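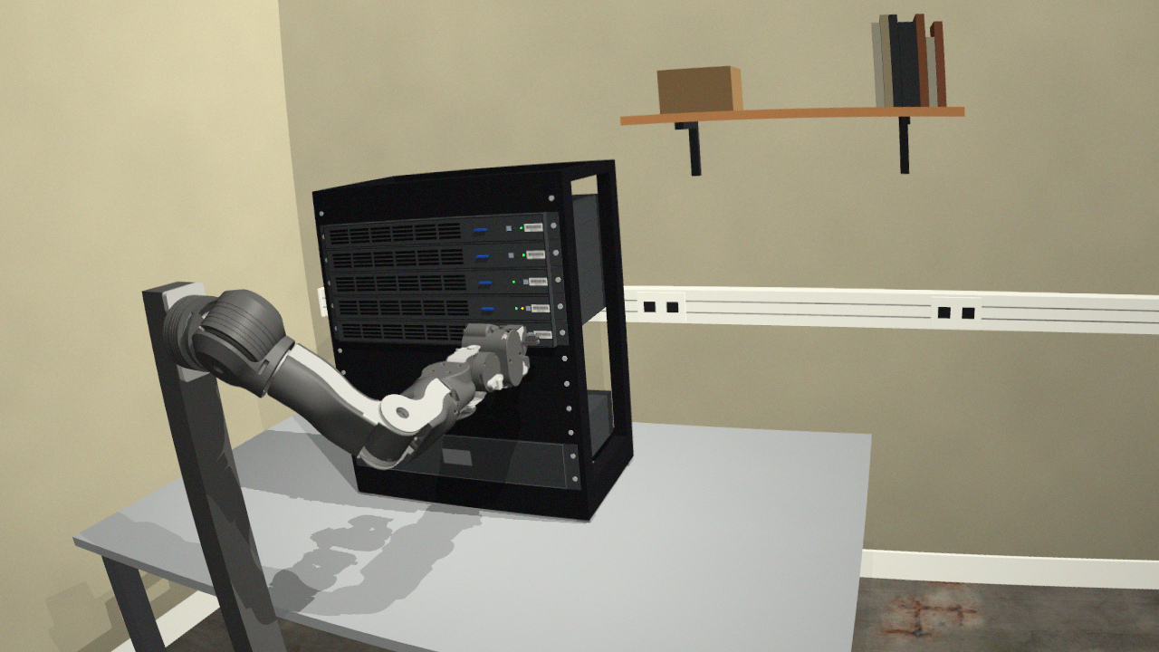 Robot arm and server rack, computer rendering

Tivomon postponed its listing, what happens to my subscription?

Posted by stendlow_saver, 24/05/2025

Hello all. In April I applied for 590 shares of Tivomon in the public offer, through my broker Nyarko. The company has now postponed the listing and gives no new date. My money is still shown as "reserved" in the account and I cannot use it. Is my application still valid if they come back later with another price? And does the broker have the right to keep the fee?

marginnotes
Please look in the prospectus for the part called "withdrawal of the offer" or similar. In the offers I have read, a postponement without a new date is treated like a cancellation: all applications lapse and the money must be released. If the company returns later, it publishes a new document and you have to apply again. The fee is a different matter, it depends on your contract with Nyarko. Write to them by secure message and ask for the release date, so you have the answer in writing. With me it took two working days after the Idosia offer was canceled, but another broker may be slower.

oldbull
Forget it and buy something that is already listed. I had 800 in Idosia and was glad to get it back.

stendlow_saver
Thank you both. I found the paragraph, it says the applications lapse. Nyarko answered that the amount will be free in two days. About the fee they did not write anything, so I have asked again.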